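Kandard says its new coding kit will teach kids to program a simple card trick in 20 minutes. The kit, called Clirasora, goes to 14 schools in Hescombe this June, and each box has a small board, a light sensor and a deck of marked cards.
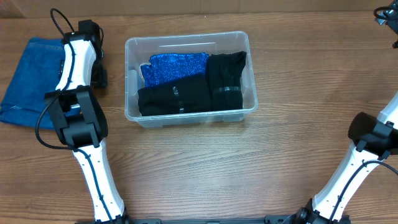
Cathal Tierney, who teaches computing at one of the schools, has doubts. "Most of the code is already written - the kids change two numbers and press a button," he said. Kandard would not say how many children tested the kit before launch. It did say a longer project with blank code is planned, but gave no date.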